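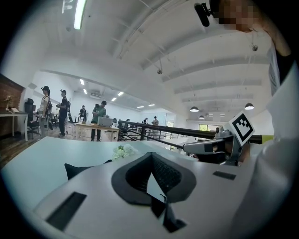

Brerkeo Opens Its Doors for a Sunday of Handmade Flowers

Brerkeo, the neighborhood craft hall, will hold its first Paper and Silk Flower Day on a Sunday in October, and we can't wait to see it full!

Visitors can join 80 makers at long shared tables and learn to shape petals, wrap stems and put together a bouquet to take home. Doors open at 9 a.m. and admission is free.

"I've been making silk peonies for years and I still get excited over a good leaf," said Wenche Backlund, who is leading the morning workshops. "Come with no experience at all — we have plenty of wire."

Siv Torvik will teach the afternoon class on dyeing. Places in the classes are limited to 239, so please sign up at the front desk.

Press contact: Ivar Dalen, Brerkeo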